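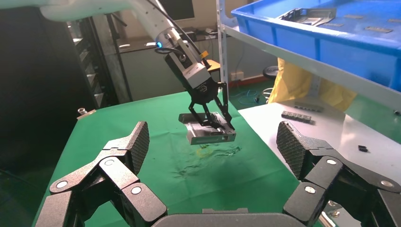

Bench 2, August, morning.

Damp test on the Lumen primer, second batch. Panels went in the cabinet at 7 and came out at noon. Panel 13 has blistered along the lower edge again. The Dastport lot is fine so far. Grostar thinner is nearly finished, one tin left, reorder.

Weighed the tin before and after: 697 g used. More than last time, and I think the lid was left off.

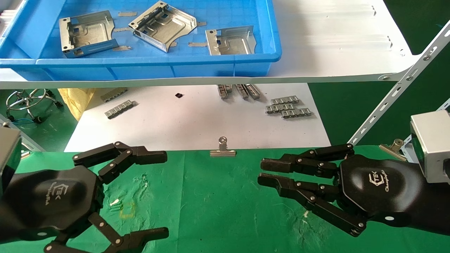 How long should the second coat be left before sanding?
Overnight at least, and longer if the shop is cold.

Ran the 2000 grit over panel 9, wet. Cut back evenly apart from one corner where I went through to the primer. Will respray that one after tea.
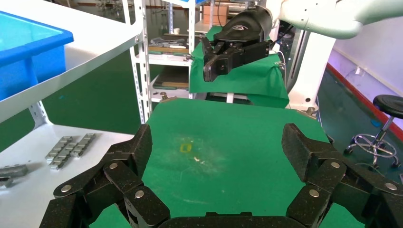 Green mat, with the small yellow mark.

Still to do: label the Dastport panels, clean the gun, ring about the filters.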